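Let the Small Towns Keep Their Own Names for Streets

Zaid Aoun

November 7, 2019

When I came to Pultlow, I learned the town from my landlady, and she did not use the names on the signs. She told me to go down Bakery Hill, turn at the Old Pump and follow Long Wall until the school. I had a map in my hand and none of these places was on it. Bakery Hill is Third Street on the map. Long Wall is County Road 19. The Old Pump is only a corner, and it has no name there at all.

Now the county wants to make the addresses cleaner. The proposal was published in April, and it says that every road must have one official name, that no two roads in the county may have names that sound alike, and that names used "informally" will be taken off all public signs and papers. In Pultlow we have a few wooden signs with the old names under the official ones. They would go. In Radebe, the next town, it is worse, because there the old names are the official ones, and twenty of them would be changed to numbers.

I understand the main argument and I respect it. An ambulance driver must find the house. If there is a Mill Road in Radebe and a Mill Lane in Pultlow, a frightened person on the telephone may say one and mean the other. I don't want anyone to wait longer for help because I like old words. But the county's own paper lists very few pairs of names which are truly alike. Change those. Ask the people on the two streets which of them will give up the name, pay for their new letterheads, and finish with it. For the other streets I can't find the danger described anywhere, and I have read the paper two times, with a dictionary the first time.

The second argument is money. The county says it will save $1,807 each year on signs. I suppose the number is correct. It was made by a person who knows how to add. But I would like to know what it costs when 800 households must change their address at the bank, at the doctor, on the driver's license, with the cousin who still sends letters. This cost is not in the paper, because the county doesn't pay it. We pay it, each one alone at the kitchen table.

My real reason is a different one, and I will try to say it without becoming too sentimental, which my wife tells me is my weakness.

A name that people gave to a place teaches a new person something. Long Wall has no wall today. I asked about it in the barber shop, and three men began to argue whether the wall was for sheep or for the flood. I stayed for more than an hour and my hair was finished after ten minutes. After this I knew three people in Pultlow. If I had asked about County Road 19, I think they would have told me where it was, and I would have paid and gone home.

In the town where I was born they did this same cleaning when I was a boy. Our street was named for a woman who had sold bread there, and it became a number. My grandmother refused to learn the number. The mailman was a patient man and he brought her letters anyway, but when he retired the new one did not know the bread woman, and for some months our mail went to a family on the other side of the railroad. So the number, which should help people to find us, was for us the beginning of being lost. I know that one family is not a proof. I only say that a system is as good as what people really say with their mouths, and you can't order them to say a different thing.

Some of my neighbors answer that the telephone now finds everything, so names are not important. I think this is an argument for my side. If the telephone can find County Road 19, it can also find Long Wall. A computer doesn't get tired from holding two names for one road. Pilero, where my brother-in-law lives, put both names in its address list some years ago, and the mail still arrives there. At Funanik they did the same, but only for the roads outside the town, and people in the center are now asking for it too.

What I ask for is small. Keep one official name for each road, so that the driver and the fire truck have no doubt. Allow the second name to stand under it on the sign where the town wants it, and write it in the county list. Change only the pairs which are really confusing. And before a name is taken away, let somebody from the county come and ask at the barber shop why it is called so.

The hearing is in the school cafeteria in Pultlow, and each person may speak for two minutes. Two minutes is short for me in English, so I have written it here first. My landlady will also speak. She still gives directions by the Old Pump, and I have begun to do it too. 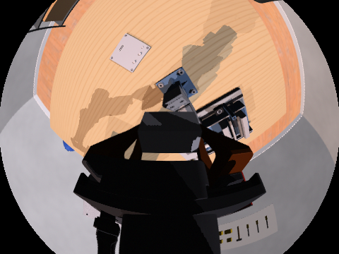 If you can't come to the hearing, the county also takes letters until the end of the month. Please write your address on yours, with both names if you have two.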